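Report on the Study Visit to the Rasholm Public Records Center

A delegation from the Arnton Regional Archive visited the Rasholm Public Records Center on a Friday in November. The visit was arranged at the invitation of Lotte Stevens, Head of Collections at Rasholm, and formed part of the preparation for the planned move of the Arnton map and deed holdings. The delegation consisted of Yetunde Balogun, Mandla Radebe and the undersigned.

Reception and program

The delegation was received at 9 a.m. in the reading room, where Ms. Stevens gave a short account of the Center and its duties. The oldest item in its care is a land survey of 1653, drawn on parchment and still consulted in boundary cases. The survey was brought out for the delegation in its storage box and could be viewed closely under low light. Ms. Stevens noted that requests to see it have risen since a copy was placed on the Center's public catalog, a result the staff had not expected.

Storage and climate

The main store lies one floor below street level and is divided into 17 bays. Each bay is closed by a fire door and has its own humidity reading, which is written down by hand at the start and end of every working day. Mr. Radebe asked whether the written log could be dropped in favor of automatic records. The Center keeps both. During a power failure two winters ago the handwritten log was the only complete record for the affected days, and the practice has been kept on that basis.

Maps are stored flat in steel cases supplied by Gumede. The delegation took particular interest in the drawer depth, which is shallower than that used at Arnton and allows a sheet to be lifted out by one person. Staff at Rasholm place no more than 36 sheets in a drawer. At Arnton the number is often far higher, and Ms. Balogun has asked for the current figures to be checked before any new cases are ordered.

Conservation

Ye-ji Son, Senior Conservator, led the second part of the morning. Her team repairs bound volumes and treats single sheets for surface dirt, old tape and loose folds. The delegation observed the repair of a parish ledger with thin Japanese paper and wheat starch paste. Ms. Son stated that almost 26 ledgers from the same series are still to be treated - the work is expected to continue well into next year.

A useful discussion followed on when not to treat. The Center leaves old repairs in place if they are stable, even where they are unsightly, and records them in the item's file. Arnton has no written rule on this point, and the undersigned recommends that one be drafted.

The afternoon was given over to the other rooms of the building and to informal talks with staff.

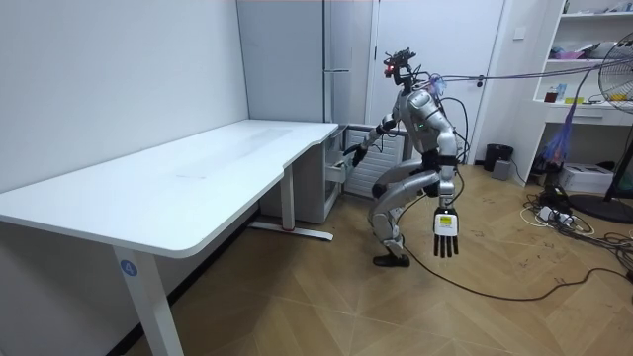
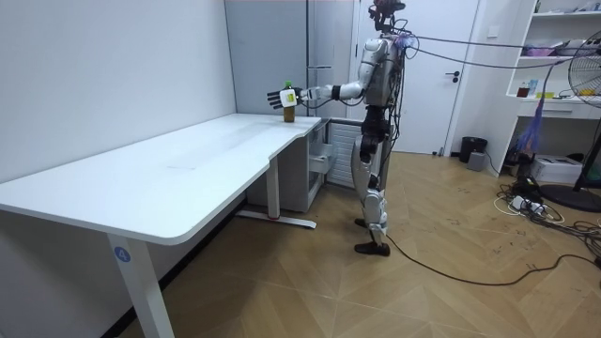
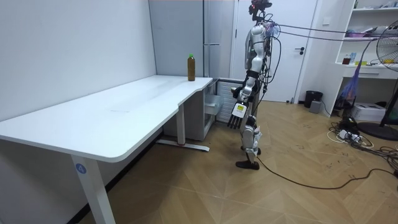
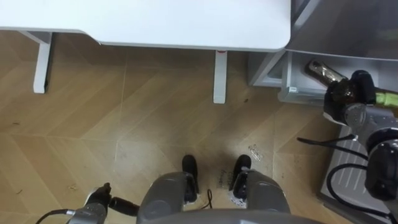
Moving the collection

The closing session dealt with the Center's own move into its present building. Ms. Stevens was frank about the difficulties. Labels had been printed before the shelf plan was final, and a large part of them had to be replaced by hand. The carrier, Davano, had asked for a full list of oversize items at an early stage and received it only in the last week. She advised Arnton to appoint one person with authority over the shelf plan and to permit no changes after the first crate is packed.

The delegation also received a copy of the crate list used at Rasholm, with permission to adapt it. Ms. Balogun will prepare a version for Arnton and send it to department heads for comment. Mr. Radebe will write to Gumede for prices on the shallow map cases, including delivery and fitting.

The delegation thanks Ms. Stevens, Ms. Son and their colleagues for their time and for the open manner in which questions were answered. A return visit by Rasholm staff has been proposed for the spring, when the map store at Arnton will be partly cleared.

Lerato Moodley
Deputy Archivist, Arnton Regional Archive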